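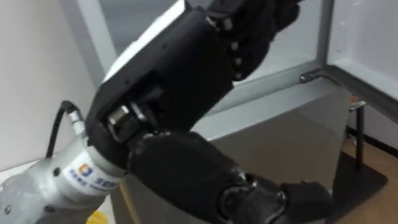
When do couples from different religious backgrounds usually start arguing about a baby's naming ceremony?

Mostly in the last weeks before the birth, when a grandparent calls to ask what date to keep free.

Figure 2. Robot arm with a silver-white forearm, a metallic wrist joint and a large black hand.

4.2 Grandparents as the absent party

We came to the letters expecting to read a great deal about belief, and we did read some, but what filled page after page was family. The Prendora advice archive gave us 1205 letters from people expecting or raising a child with a partner of another faith (or of no faith, or of the same faith practiced in a very different key), and a good share of them hardly mention God. They mention mothers. They mention a father-in-law who has already spoken to the rabbi, or an aunt who has the christening gown in tissue paper and keeps bringing it up at dinner.

It would be easy to laugh at these letters, and the columnists who answered them often did, quite fondly. We tried to read them more slowly. A writer who says "my husband doesn't care either way, but his mother will be crushed" is telling us several things at once. She has asked him. He has answered in a manner that leaves the matter with her. The wish that remains on the table belongs to somebody who won't be in the room when the couple talks it over. We call this person the absent party, a term we borrowed from our colleague Hòa Nghiêm, whose earlier work on wedding menus found much the same pattern.

The absent party turns up in 2 main forms. In the first, the older relative has made a clear request, and the couple is trying to decide how much of it they can live with. These letters tend to be practical in tone, and the writers ask about wording, guest lists and whether a blessing at home would count. In the second, no request has been made at all. The couple is guessing, sometimes for months, at what a relative might feel, and the guess grows heavier with every week it goes unchecked. One writer to the Filtgate forum, which we used as a smaller companion source, had drafted a whole speech defending her choice of ceremony to a grandfather who, when she finally telephoned him, wanted only to know whether there would be parking.

We don't want to make too much of that story, charming as it is. Plenty of telephone calls went badly. Letters from the Ciobanu valley, where families often live on the same street, describe silences that lasted until the child was walking, and we found no sign that an earlier conversation would have softened them. Still, writers who had spoken directly to the relative generally described a smaller problem than those who hadn't, even where the answer was unwelcome.

Coding was done in Tridotitz by two readers working apart. They disagreed most over the husbands and wives who "don't care," a phrase that one reader took at face value and the other very often did not. We return to that phrase in section 4.3, where the partners' own letters, few as they are, give it a rather different color.

Comments

marlo_k: The parking grandfather is my grandfather, I swear. We had the naming in June and he left before the cake to move the car.

Dee in the suburbs: I'd love to see the same thing done for families where both sides are the same religion. My sister and I are both Jewish, married to Jewish men, and the fights over our girls' namings were something else!

tpr: Is 4.3 up yet? The link takes me back to 4.1.

Contact the authors | © 2022 | Back to top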